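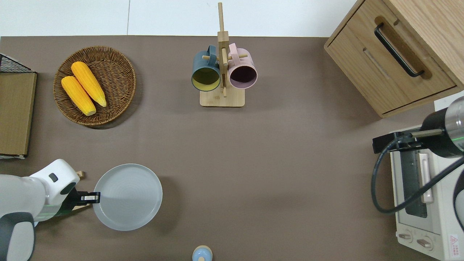

Photo: Grigore Neagu / Dretbridge Kitchen Rentals

Shared Kitchen: Frequently Asked Questions

What comes with the kitchen?
A table, a toaster oven, plates, mugs and a cabinet to keep your dry goods in. The full inventory is taped inside the cabinet door, where it has been ignored by 500 guests.

Is the corn for eating?
Yes. It's real corn, both ears of it, and whoever books the kitchen may have whatever is in the wicker basket. We refill from the Saturday market, so in September you get corn and in March you get a lot of apples.

Can I cook corn in the toaster oven?
You can. Shuck it, wrap it in foil, turn it once. Please don't put the basket in as well. We've had to write that down.

Why do the mugs hang up?
The cabinet shelf is short and our mugs are not. Put them back on the mug tree by the handle, one to a peg. The teal one with the mustard-yellow inside is everybody's favorite, and arguments about it should be settled before 8 in the morning. The pink one holds exactly as much coffee.

May I bring my own mug?
Of course. Take it home again. The Hughes party left theirs and we are still getting emails.

Where do wet dishes go?
Dry them and put them away. A plate left on the table is fine if you're coming back to it - tomorrow doesn't count as coming back.

What do I clean the table with?
Warm water and a soft cloth. The matte top shows every streak of spray cleaner, and refinishing it cost us 1,338 in local money, a number Grigore can recite in his sleep.

Do you have a bigger kitchen?
The Sornarik room seats more people and has a proper stove. It also books up faster, so ask early.

Who do I call if something breaks?
The number is on the back of your key tag. Mugs don't count as an emergency.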